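**Teaching a dish arm by hand vs. remote: worth the hours?**

**ocampo_bench** · 28/08/2018
We got 20 hours with the Dotden arm at the Lerombridge shop. Plan is to teach it to rinse pots and pitchers. Half the group wants to push the arm through the motion by hand, the other half wants the remote. I don't trust either. Has anyone gotten a rinse to carry over to a second pitcher?

**gritty_tap**
By hand, no question. With the remote you can't feel the rim slip, so your demos are full of little pauses and the arm learns the pauses too.

**lagmonster**
Disagree. When you push the arm around, your own arms are in its view the whole time. Then you take them away and it has never seen that sink. I lost 2 weeks to this.

**gritty_tap**
So mask them out. And Candomance says its remote has no lag. Sure it doesn't.

**ocampo_bench**
You're both skipping the part that bugs me. A person does this job with two hands and keeps changing the grip. We have one arm and a two-finger gripper. What exactly are we showing it?

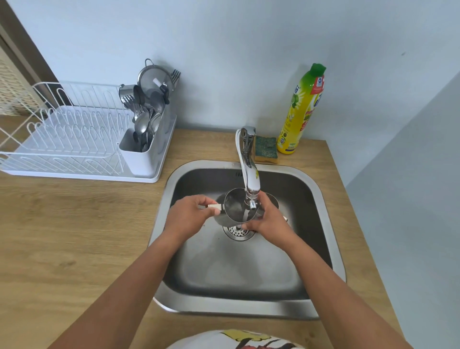 Same sink, same faucet, different grips:
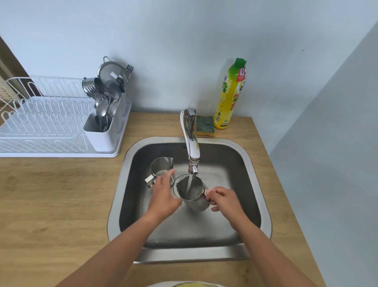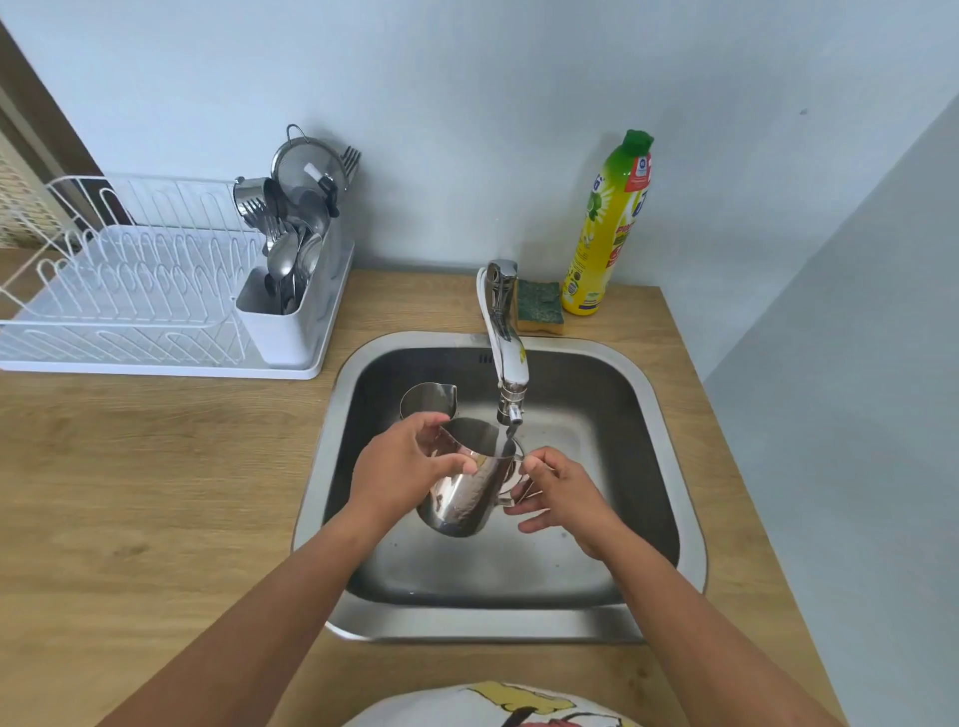 **lagmonster** wants to know why you'd start with shiny steel at all, when the depth sensor on that arm can't read it. Use a plastic cup, he says, and come back when you have 7 clean runs in a row.

**gritty_tap**
A plastic cup proves nothing about a steel pitcher. Still voting by hand.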